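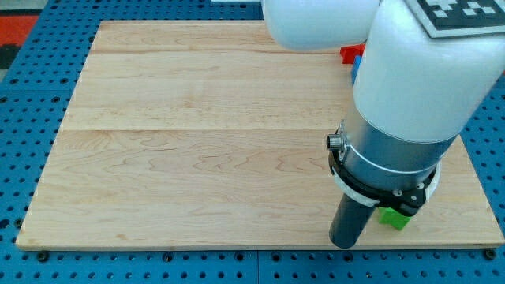 *Maple panel, unfinished, before oiling.*

# Urnwood Maple Work Boards

Urnwood boards are edge-glued panels of solid maple, supplied unfinished for kitchens, bakeries, teaching workshops and craft rooms. Each board is made from full-length planks and sanded on both faces. Grain and color vary from plank to plank, and wavy figure is accepted as a natural feature of the species. Boards are not sorted or matched for color unless this is requested at the time of order.

## Sizes

| Model | Length | Width | Intended use |
|---|---|---|---|
| Urnwood 59 | 59 cm | 40 cm | Countertop, single user |
| Urnwood 80 | 80 cm | 50 cm | Bench or island |
| Urnwood 200 | 200 cm | 60 cm | Fixed worktop, bakery table |

The Urnwood 200 is shipped on a pallet and requires two people to lift. Other lengths may be cut from the 200 panel at the Tundedska warehouse. Cut panels cannot be returned.

## Finish

Boards leave the warehouse without oil, wax or varnish. The purchaser is responsible for applying a finish suited to the intended use.

For food preparation, we recommend Piloreck Board Oil, which is sold separately. Apply a thin coat to both faces and all four edges, leave overnight, and wipe off any excess in the morning. Repeat until the wood no longer takes up oil evenly. Most new boards require three or four coats. Both faces must receive the same number of coats, as a board oiled on one side only is likely to cup.

Boards used for sewing, bookbinding or model work may be left bare or finished with a hard wax.

## Storage and care

Allow the board to rest indoors for several days before finishing or installation. Store it flat and fully supported, away from radiators and exterior doors. Boards should not be leaned against a wall for long periods.

Clean with a damp cloth and mild soap, then dry at once and stand on edge until both faces are dry. Do not soak. Do not place in a dishwasher. Light scratches may be removed with fine sandpaper, working along the grain, after which the area should be oiled again.

Small seasonal changes in width are normal. Fixed worktops must be fastened with slotted brackets so that the panel can move. Lauritsen slotted brackets are suitable and are listed under item 706 in the hardware section.

## Ordering

Orders are accepted from schools, public institutions, businesses and private customers. Please state the model, the quantity and whether delivery or collection is preferred. The collection counter at Tundedska closes at 4:00 p.m. Requests for matched color should be submitted before October for delivery in the winter term.

## Warranty

Glue joints are covered against separation under normal indoor use. The warranty does not extend to boards that have been soaked, used outdoors or rigidly fastened. Claims should include the order number and photographs of both faces of the board.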